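News > Research Funding > Interviews
March, by the Trenex Review desk
11 shares | 3 comments

Boltcombe has opened its second round of grants for machine learning research, and the program office expects to fund 13 projects. The first round favored large language systems. The new call asks for work on small models that run without a network connection.

"We had very good proposals last time and almost all of them needed a data center," the program's technical lead said in a call on Tuesday. "The call text now sets a power limit. If a model exceeds it on the reference board, the proposal is returned without review."
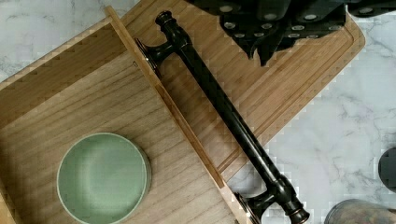 Paiva
Staff writer, research policy

Applicants may request support for up to 100 weeks. Payment is tied to test results, which Tendlow will produce on its own hardware. The lead described the tests as deliberately plain: fixed inputs, a fixed time budget, and a published error rate.

"Teams can see the test code before they apply," the lead said. "They can't see the inputs. We rotate those between stages."

Asked whether the limit would shut out university groups, the lead disagreed. Training may be done on any machine, and only the finished model is measured. Groups without a board can book time on one at Tendlow.

Ownership of results was the main complaint in the first round. Under the new terms the developers keep their code, and Boltcombe receives a license for evaluation only. Test scores will be public, including those of projects that are stopped early.

"Some people wanted that clause removed," the lead said. "It stayed in."

Proposals go through a short written screening first. Full applications open in June.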